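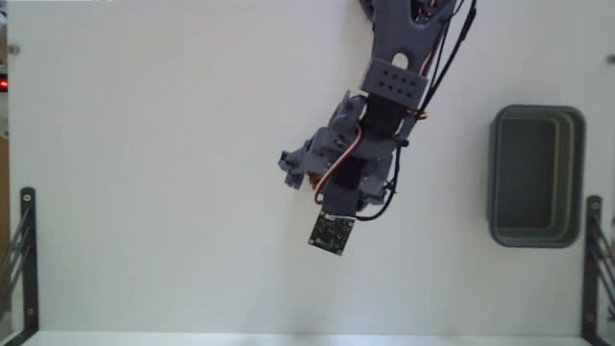 Figure 2. Work surface with an empty bin at right.

4.2 Clutter and the shared table

Residents of Cletomby, asked to keep a diary of their kitchen tables, proved better at filling tables than diaries. Of the 150 households recruited in April, most wrote faithfully for 3 weeks and then discovered other interests. The entries we do have agree on one point: a bare surface attracts mail. Clearing the table tended to bring on a fresh layer within a day, usually topped by something from the tax office.

Mustonen's earlier survey put this down to a shortage of shelves. We doubt it. Homes in the Conero district, which have shelves to spare, reported the same piles - and full shelves as well. Household size mattered less than we had hoped when we wrote the grant proposal. Among the 3900 entries coded, the word "temporary" was the most common description of any pile, including one that had been temporary for 8 years. Its owners asked that it be left alone.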